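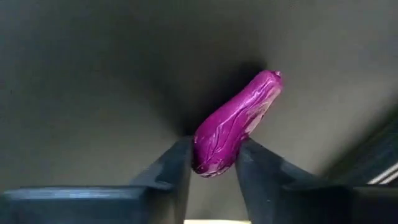
Sorting is a matter of taste, Bhavana Joseph wrote after reading the first draft, and a table of it won't make it anything else. I half agree, and anyone using Clendarance should read it with that in mind.

Clendarance

What it is
A list of 1,346 small household things, each with the storage bin it was assigned to. One row per thing: name, color, finish, bin, sorter.

How the labels were made
Vasanthi Nambiar and Sreekumar Lobo each went through the list on their own. They gave the same answer on 1,040 rows. The rest were settled by talking, and I doubt the talking was always even-handed. The column "settled" marks those rows. Filter them out if you want the cleaner part.

Known problems
Shiny, wrinkled items are the worst. A wrapped sweet and a plastic vegetable can get the same color and finish, and the name column is sometimes a guess.

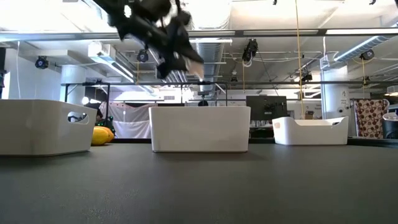
Soft things caused trouble too. "Toy" and "cushion" overlap in 7 of the categories, and version 2 only moved the overlap around. Bin size isn't recorded, so a "fits" claim from this table is worth little.

Not checked
Whether sorting this way helps people find anything later. The old Isah notes say it does, with no numbers.

Corrections: Borghild Lundgren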